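Albane Guillot
April 29, 2026

1/ Firmware 13 for the Gokari kitchen speaker is out. I have had it on two units, paired as stereo, and have measured what I could. Notes follow.

2/ Latency first. Over Bluetooth, the old firmware gave 228 ms from tablet to speaker. The new one gives 131 ms. Speech on video still trails the lips, but you have to look for it.
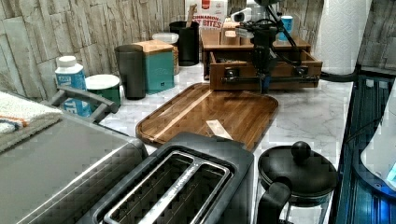
Kitchen worktop, toaster end.

3/ Pairing order matters. Update the left unit, restart it, then update the right. Done the other way round, the right unit drops to mono and needs a full reset (hold power and volume down until the light goes amber).

4/ Bass below 80 Hz is unchanged. The app now shows a slider for it. On my units the slider does nothing under 40 per cent volume. Baudry support say a fix is planned for May.

5/ Standby is worse. Both units used to sleep after 20 minutes of silence. Now they stay awake if the tablet is still connected, even with nothing playing. Turning off "quick resume" restores the old behaviour.

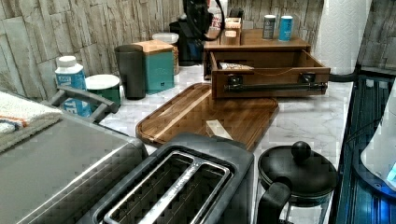 Bastien Gilbert: Same standby fault on my single unit, but quick resume was already off. I had to remove the tablet from the paired list and add it again.

6/ Thanks, will try that on the right unit tonight. Battery figures once I have run both down twice at half volume. Line-in is untested, as I haven't got the cable.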